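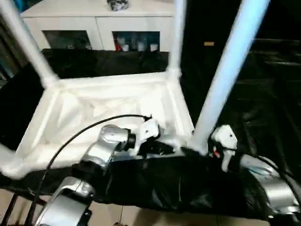
Laurier Lévesque maintains that nobody needs a manual for a thing with four corners, and that anyone who opens one has already lost. Fine. Laurier also owns a bookcase that leans toward the window like a houseplant.

This is the June page of our flat-pack gallery, devoted to small white seating and the adults it humbles. The piece is the Zosten, sold by Nolimeo, item 308 in a catalog I have now read more closely than my lease. It's white all over, so every part looks like every other part, and the instructions (also white, mostly) run to 2 drawings. In the first you have a pile. In the second you have a seat, and a smiling person with no visible bruises.

Work goes on upside down, with the legs in the air. Black plastic went under everything, and I recommend it to anybody who has ever hunted for a white part on a pale tiled floor.

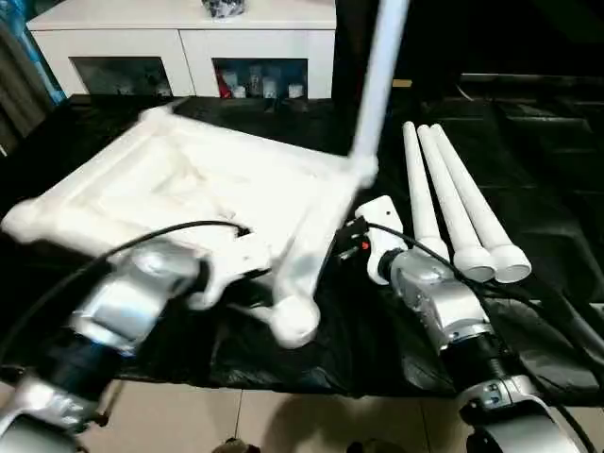
One leg up, three lying on the plastic.

A few notes for those playing along at home. The legs are wider at one end than the other, so settle which end goes where before you get attached to your answer. Push straight down. If a leg goes in at a slant it will stay at a slant, and so will your guests.

Rachid Sqalli wrote in to ask how much weight it holds. The box says 400 pounds, in very confident type. I have put a cat on it, and later a stack of Nolimeo catalogs, and both were fine.

Next up is the Tretosex shoe rack, which has shelves, pegs and a name I'm not going to say out loud in the store. Send your own pictures, leaning bookcases included.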